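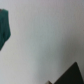 Oranuch Rattanakul
Consumer affairs reporter

A laundry and folding service that promises to take over the weekly wash for 80 households in Srithong opened its books to new customers on Friday, and the sums it puts forward deserve a second look.

Dinar, which already runs a dry cleaning counter on the same street, says subscribers will save 115 hours a year on washing, hanging and putting away. The company was asked how it reached that number. A spokeswoman, Thitima Wiriya, said it came from "customer feedback" gathered during a trial in April. She did not say how many people were asked or what they were asked.

Spread over a year, 115 hours comes to a little more than two hours a week. That may be fair for a family of five. It is hard to square with a single person who runs one load on a Sunday and reads the paper while the machine does the work. Dinar's leaflet makes no distinction between the two.

Under the plan, shirts and towels are collected in a bag, washed, and either folded or returned on hangers. The monthly fee is 84 for the folded service. Hanging costs extra, a detail that appears on the back of the leaflet in smaller type than the rest. So does the limit on weight, and so does the notice that colored items are washed with whites unless the customer pays for sorting.

Wiriya defended the pricing. "People know what they're signing up for," she said. "Hanging takes more room and more time."

Dinar also claims its method makes clothes last longer. It supplied one page of results from Suneo, the firm that sells it detergent. The page compares faded and unfaded cotton but does not say how many washes either piece went through, or who did the judging.

A rival service, Brernatau, closed its Srithong branch last year after signing up fewer homes than it had planned. Dinar says it has learned from that and has spent 4000 on new drying racks. It would not say how many of the 80 places have been filled.

Customers may cancel with one month's notice. The leaflet does not mention what happens to lost items. Wiriya said a policy was being written and would be posted at the counter when it was ready.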